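Alter Büro-PC als Heimserver: was darf der im Leerlauf ziehen, und lohnt sich das überhaupt noch?

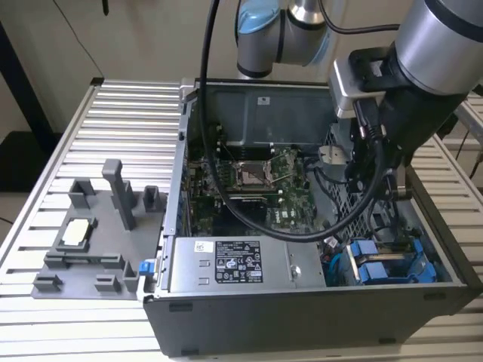
Foto: Golport Bildarchiv

Forum > Haushalt & Strom > Stromfresser

Farhad Kazemi
Gefragt im Februar, 23:40 Uhr

Guten Abend zusammen,

ich habe aus einer Büroauflösung einen Tower mitgenommen, einen Furnival, Baujahr unbekannt, Gewicht erheblich. Der Plan war, ihn als kleinen Server in den Abstellraum zu stellen: Fotos der Familie, Datensicherung der beiden Laptops, vielleicht noch die Musiksammlung, die außer mir sowieso keiner hören will. Meine Frau war unter der Bedingung einverstanden, dass man das Ding nicht sieht, nicht hört und nicht auf der Stromrechnung findet. Die ersten beiden Punkte habe ich im Griff.

Nun habe ich ein Messgerät dazwischengesteckt. Im Leerlauf, ohne Bildschirm, ohne Tastatur, zeigt es 60 Watt an. Der Rechner tut in diesem Zustand nach meinem Verständnis nichts. Ich tue abends auf dem Sofa auch nichts und verbrauche dabei hoffentlich weniger.

Was ich wissen möchte:

Ist das normal für so ein älteres Gerät, oder stimmt da etwas nicht?

Kann man den Verbrauch senken, ohne gleich die Hälfte der Teile neu zu kaufen?

Und ab wann ist es vernünftiger, das Ding zum Wertstoffhof zu bringen und etwas Kleines, Sparsames anzuschaffen? Ein Kollege schwört auf die kleinen Kästen von Clellex, aber der schwört auch auf Heilerde.

Drin stecken eine Grafikkarte, die für das Schreiben von Bürobriefen erstaunlich groß ausgefallen ist, zwei Festplatten und ein DVD-Laufwerk. Das Netzteil ist das originale. Betriebssystem ist ein frisch installiertes Linux, am BIOS habe ich noch nichts verstellt, weil ich mich da nicht hineintraue.

Danke im Voraus
Farhad

Brosard_Fan
Geantwortet um 0:15 Uhr

weg damit. alte rechner sind heizungen mit usb-anschluss. hol dir was von brosard, hab ich auch, läuft.

Reece Tunstall
Geantwortet um 7:50 Uhr
Vom Fragesteller als hilfreich markiert

Moin Farhad,

die Heizung mit USB-Anschluss lasse ich gelten, den Rest würde ich mir an deiner Stelle erst einmal ausrechnen.

Zum Wert selbst: unauffällig. Ein älterer Tower mit eigener Grafikkarte und zwei drehenden Platten liegt gern in dieser Gegend. Kaputt ist da vermutlich nichts, der Rechner stammt einfach aus einer Zeit, in der der Strom im Büro aus der Wand kam und die Rechnung in eine andere Abteilung ging.

Was das kostet, kannst du selbst nachrechnen. 60 Watt rund um die Uhr sind im Jahr knapp 526 Kilowattstunden. Mal deinen Arbeitspreis, der steht auf der letzten Abrechnung, meistens auf der Seite, auf der man schon aufgehört hat zu lesen. Nimm bitte deinen eigenen Tarif und keinen Durchschnitt aus dem Internet.

Dann zum Senken, und zwar in der Reihenfolge, in der ich vorgehen würde:

Grafikkarte raus. Das ist der größte Brocken. Schau vorher nach, ob am Mainboard selbst ein Monitoranschluss sitzt und ob der Prozessor eine eigene Grafikeinheit hat. Wenn ja, brauchst du die Karte für einen Server schlicht nicht. Wenn nein, wird es etwas mühsamer. Manche Boards starten auch ganz ohne Grafik, andere piepsen einen dann an und verweigern die Arbeit. Ausprobieren schadet nicht. Rechner vorher vom Netz trennen, Netzschalter hinten auf aus, einmal ans blanke Gehäuse fassen, dann erst reingreifen. Den kleinen Riegel am Steckplatz nicht vergessen, an dem habe ich mir schon einmal ein Stück Fingernagel und den ganzen Sonntag ruiniert.

DVD-Laufwerk abklemmen. Bringt fast nichts, aber man fühlt sich tüchtig.

Festplatten schlafen legen. Unter Linux geht das mit hdparm. Wenn die Fotos nur abends angeschaut werden, muss tagsüber nichts rotieren. Stell die Zeit aber nicht zu kurz ein. Eine Platte, die alle paar Minuten hoch- und wieder runterfährt, hat davon mehr Verschleiß, als dir die Ersparnis wert ist. Noch besser: System auf eine kleine SSD, dann werden die großen Platten wirklich nur für die Daten geweckt. Sonst schreibt irgendein Protokolldienst nachts um drei eine Zeile und reißt sie aus dem Bett.

Ins BIOS trauen. Wirklich, da beißt nichts. Such nach allem, was nach C-States klingt, und schalte es ein. Onboard-Sound und serielle Schnittstelle kannst du abschalten, falls vorhanden. Mach vorher mit dem Handy ein Foto von jeder Seite, dann kommst du immer zurück.

powertop installieren und nachsehen, was den Prozessor vom Schlafen abhält. Die Vorschläge darin sind brauchbar. Nur bei den USB-Sachen ein wenig aufpassen, sonst schläft irgendwann die Tastatur mit ein, und zwar dann, wenn man sie ausnahmsweise doch einmal anschließt.

Das Netzteil würde ich nicht anfassen. Die alten sind bei kleiner Last ziemlich verschwenderisch, aber ein gutes neues kostet Geld, das du über die Ersparnis erst nach Jahren wiedersiehst. Bei Markengeräten passt außerdem gern der Stecker nicht, und dann sucht man Adapter. Aufschrauben sowieso nie, auch nicht aus Neugier. Die Kondensatoren darin haben ein gutes Gedächtnis.

Der wichtigste Punkt ist aber ein anderer: Muss das Gerät überhaupt durchlaufen? Für eine Datensicherung reichen 2 Stunden am Abend. Im BIOS heißt das meistens "Wake on RTC" oder so ähnlich, da lässt du ihn zu einer festen Uhrzeit angehen, und ein Cronjob fährt ihn wieder herunter. Dann zieht er selbst ohne jeden Umbau nur noch ein Zwölftel, plus das bisschen Standby. Damit ist die Frage nach dem Neukauf meistens vom Tisch, und die Bedingung deiner Frau gleich mit.

Zum Clellex-Kasten kann ich nichts sagen, ich habe keinen. Zur Heilerde auch nicht.

Gruß
Reece

Farhad Kazemi
Kommentar, 21:30 Uhr

Danke, das ist mehr, als ich erwartet hatte, vor allem nach der ersten Antwort.

Grafikkarte ist draußen, am Board sitzt tatsächlich ein Anschluss. Das Messgerät zeigt jetzt deutlich weniger, der genaue Wert springt noch hin und her, ich warte ab, bis er sich beruhigt. Der Riegel hat auch mich erwischt. Beim BIOS bin ich bis zur zweiten Seite gekommen und dann erst einmal Tee kochen gegangen.

Reece Tunstall
Kommentar, 21:45 Uhr

Springen ist normal, die billigen Messgeräte tun sich bei kleinen Leistungen schwer. Lass es einen ganzen Tag dran und lies die Kilowattstunden ab, die stimmen eher als die Watt.

kabelsalat_735
Geantwortet um 22:20 Uhr

Ergänzend, weil es noch keiner erwähnt hat: Bitte denkt bei solchen Rechnungen an die Herstellung. Ein neues Gerät hat schon Energie verbraucht, bevor es bei euch das erste Mal blinkt. Wer einen alten Rechner nur stundenweise laufen lässt, fährt damit vermutlich ganz ordentlich.

Anders sieht es aus, wenn wirklich Dauerbetrieb nötig ist, also Hausautomation, Mailserver, solche Hobbys. Da habe ich meinen alten Tower nach 6 Jahren abgegeben und nehme einen gebrauchten Mini-PC aus einer Firmenrückgabe. Laptopnetzteil, kein Lüftergeräusch, passt hinter den Schuhschrank. Ein ausgedienter Laptop mit kaputtem Bildschirm geht ebenfalls, da ist die unterbrechungsfreie Stromversorgung sozusagen schon eingebaut. Den Akku sollte man dann allerdings im Auge behalten. Wenn sich das Gehäuse wölbt, ist Schluss mit dem Basteln.

Noch zwei Kleinigkeiten zum Abstellraum. Erstens: nicht direkt auf den Boden stellen, schon gar nicht neben den Staubsauger. Ein altes Regalbrett genügt. Ich habe bei mir nach einem Winter den Deckel abgenommen und hätte aus dem Inhalt ein kleines Kissen stopfen können. Zweitens: Vor der Entsorgung alter Platten die Daten löschen, auch bei denen, die aus der Büroauflösung mitgekommen sind. Man möchte die Urlaubsanträge fremder Leute nicht im Haus haben.

Und eine Sicherung, die nur auf einem alten Rechner im selben Haushalt liegt, ist eine halbe. Eine externe Platte bei den Schwiegereltern in der Schublade kostet null Watt.

Brosard_Fan
Kommentar, 23:05 Uhr

sag ich doch, mini-pc

kabelsalat_735
Kommentar, 23:10 Uhr

Das habe ich so nicht gesagt.

Das Thema ist noch offen. Zum Antworten bitte anmelden.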